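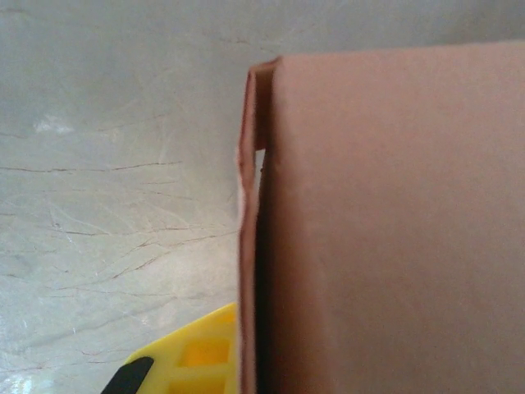 Vivir de mudar archivos ajenos

Entrevista con la encargada de una pequeña empresa de traslados de documentación

Mar 5, 2011

La oficina de Zernby ocupa la planta baja de una antigua imprenta, a dos calles del puerto. La encargada lleva allí desde que la empresa abrió y prefiere que en el artículo no salga su nombre. «Mis clientes son notarías, parroquias, colegios. A ellos les gusta que no se hable mucho de quién les lleva los papeles», explica.

El trabajo consiste en trasladar archivos: libros de actas, expedientes, planos, cartas. Algunos van de un edificio a otro dentro de la misma ciudad y otros salen hacia depósitos que están a varias horas de carretera. La mudanza más larga que recuerda fue la del archivo municipal de Naltthorpe, que ocupaba 503 cajas y tuvo que salir entero antes de que empezaran las obras del tejado.

«Nos llamaron en octubre, cuando ya entraba agua por una esquina», cuenta. «Lo primero que pregunté fue si tenían inventario. Me dijeron que sí. Fui a verlo y era un cuaderno escolar con media docena de páginas escritas. Había una línea que decía "varios, armario del fondo". El armario del fondo medía cuatro metros.»

Dedicaron casi todo el primer mes a hacer la lista. Ella insiste en que esa parte se presupuesta siempre mal, también en su propia empresa. El cliente paga por el camión y por las horas de carga, y le cuesta entender que dos personas pasen semanas sentadas delante de una mesa escribiendo signaturas.

Le pregunto qué se encuentra en un archivo que lleva décadas sin abrirse. Se encoge de hombros. «Polvo, sobre todo. Clips oxidados, gomas que se han pegado al papel. En Naltthorpe había recibos de la luz metidos entre las actas de los años treinta. Los dejamos donde estaban. El orden en que aparecen las cosas también es información, y a mí no me corresponde decidir si sobra.»

Sobre el material habla con más ganas. Usa cartón sin impresión y sin grapas, y escribe la signatura a lápiz en una etiqueta que luego se sustituye por la definitiva. Ha probado cajas de plástico y las ha abandonado, salvo para trayectos cortos con lluvia. «El plástico resbala, suena y guarda la humedad. Además la gente lo llena más porque parece que aguanta todo, y luego hay que levantarlo.»

El peso es su preocupación principal. Una caja llena de papel se vuelve difícil de manejar mucho antes de que parezca llena, y los libros encuadernados en pergamino todavía engañan más. En la empresa hay una norma escrita en la pared del almacén: si hay que pensárselo, se parte en dos. «La escribí yo después de mi primera lumbalgia», dice.

El encargo de Grīnberga fue distinto. Se trataba de los papeles de una cooperativa lechera ya cerrada, conservados en el desván de una escuela. La escalera era tan estrecha que no se podía bajar de frente con una caja. Tardaron 2 días en sacar 74 legajos, que en un almacén normal se cargan en una mañana. Los fueron bajando uno a uno, envueltos, y los encajaron abajo, en el comedor, entre un turno de comida y el siguiente.

«Los niños preguntaban qué era. Les enseñamos un libro con las entregas de leche, apellido por apellido. Una niña encontró el suyo. Estuvo diez minutos leyendo litros», recuerda.

Una parte de esos legajos terminó en Brorkport, en el depósito regional, y la otra sigue pendiente de un acuerdo. Es algo habitual. Muchas veces el traslado está hecho y nadie ha decidido aún a quién pertenecen los documentos ni quién paga las estanterías. Mientras tanto, las cajas esperan en Zernby, y la empresa cobra por metro lineal. En este momento guarda unas 200 sin destino fijo. No le gusta tenerlas. Dice que un almacén de paso acaba pareciéndose a un archivo, y que ella no tiene ni el personal ni la temperatura para eso.

La digitalización sale en la conversación sin que yo la mencione. Varios clientes le han pedido que escanee antes de mover, o que mueva solo lo que no se haya escaneado. Ella no lo ve claro. «Me parece bien que escaneen, pero me piden que tire el original y ahí les digo que busquen a otro. Yo transporto. Para eliminar papeles hay un procedimiento y unas firmas.»

También le pregunto por los errores. Piensa un rato. Al principio numeraban las cajas por habitación, de modo que en un mismo edificio podía haber cuatro cajas con el número uno. En una notaría mezclaron dos series por esa razón y hubo que rehacerlas sobre el suelo del vestíbulo, un sábado por la noche según ella, aunque luego duda y dice que quizá fuera un puente. Desde entonces la numeración es corrida y la hoja de ruta viaja por duplicado, una copia en la cabina y otra en la oficina.

En la empresa son cinco, contando a quien lleva la contabilidad. No piensa contratar a más gente este año. Los ayuntamientos pagan tarde y los colegios, cuando pueden. En primavera tiene previsto un traslado pequeño, los planos de unos astilleros, que no caben en ninguna medida estándar y viajarán enrollados en tubos. Todavía está buscando quien se los fabrique del diámetro que necesita.

Antes de irme me pide que ponga el horario. El almacén atiende de ocho a tres, y para visitas hay que llamar antes.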